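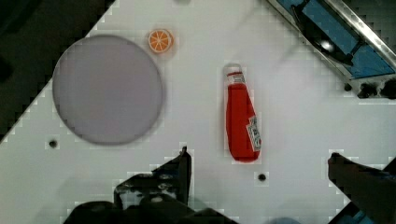 Monday, after lunch: what to ask for in the spring equipment request

Latifa wants the numbers from our bench before the end of the week, so I'm putting my thinking down here while it's fresh, and whoever comes along after me can cross things out. I spent the morning on the tabletop tasks (the ketchup bottle, the orange slice, the big lavender-gray plate) and kept a scrap of paper next to the keyboard for every time I caught myself wishing for something. It filled up faster than I expected!

Gripper fingers

First on the list, and I don't think anyone will argue. We have one good pair of the black fingers and one pair with worn tips that we keep "just in case," and every time we swap we lose the better part of an hour getting the alignment back. I'd like 3 new pairs. Kuvau quoted us 56 dollars a pair the last time I wrote to them, and I've asked whether that still holds. Xolani would like to try a softer tip for round things like the bottle, and I'm all for it, but I'd rather we bought the plain ones now and let him experiment with the old worn pair, which he's very welcome to.

Wrist camera

I go back and forth on this. The one we have does the job for placing objects, and you can tell the bottle from the plate from the orange slice without any trouble. Small print is another matter. The label on the ketchup bottle is just a smudge of dark marks from the height we usually start at, and if we ever want to do the reading tasks Latifa has been talking about since March, we'll need something better. Grarkareck sells one for about 400 dollars. That's a big bite out of a small budget, so I've put it down as "second half of the year" with a question mark. Latifa, please feel free to erase the question mark.

Tabletop

I had been planning to ask for a new top and have talked myself out of it. The white one is fine. It is a bit shiny, and pale things on it don't stand out as well as I'd like (the plate especially), so what I'm asking for instead is a few matte mats in a darker color that we can lay down and take up again. They ought to have cutouts for the holes in the table, so we don't end up guessing where those are. Usby will cut them to a drawing. I still owe them the drawing.

Objects

Cheap, and I always forget them until the request has gone in. We need more plates in different colors, a second bottle with a different shape of cap, and more food pieces generally. I'd say 8 new objects to start with, and please let's buy two of each, as replacing one odd piece later is a nuisance when the shop has changed its stock. I'd like a proper bin with a lid for them too.

Service contract

The Alaoui people have offered to fold the yearly checkup into a contract. I've read it twice and still can't tell whether cables are covered. Xolani is going to call them and ask about that, and about how long we'd be without the arm while they had it.

Still to do before I hand this over: measure for the mats, get the finger price in writing, and look in the back cupboard to see whether we already own a bin.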